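Doubts over "harbor shrine" at Dinu

Team says walls are 3,000 years old, but the evidence is thin

A stone building uncovered on the low ridge above Dinu has been announced as a harbor shrine, the oldest of its kind on this stretch of coast. The announcement came in September, before any written report, and it asks readers to take a good deal on trust.

What the diggers have is the corner of a rectangular room, a stretch of paving and a pit filled with ash and animal bone. Three clay figurines were found near the pit. According to the Plodness Project, which has worked on the ridge for 6 seasons, this adds up to a place where sailors left offerings before setting out.

It may. It also adds up to a house with a hearth and a trash pit. Figurines turn up in homes, in graves and in workshops, and these three came from disturbed soil that had been plowed for generations. The project has not said how deep they lay or whether any of them touched the floor of the room.
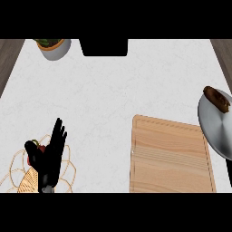

The date is another problem. The figure of 3,000 years rests on the shape of a few pot rims, compared with pieces from the better known cemetery at Gakia. No charcoal from the ash pit has been tested so far, although there seems to be plenty of it. Samples are promised for next season – the same promise that was made when the pit was first opened.

Kári Gunnlaugsson, who leads the work, defends the reading. "A house does not need a paved approach facing the water," he said at the presentation in Onport. "We are confident about what we have found."

The paving does face the water. So does nearly everything on that ridge, which drops to the sea on one side and ends in a cliff on the other. And the shoreline was in a different place when the walls went up, by the project's own account, so a harbor below the building remains a guess. No quay, anchor stone or slipway has been found.

A later building was put up over the north side of the room at least 1,000 years afterward and took most of the older stone with it. The missing walls would have shown the full plan, and perhaps a doorway. Digging under the later floor will need a new permit, and the application has yet to be filed.

The figurines go on show in Onport this winter, under the label "Offerings from the Harbor Shrine."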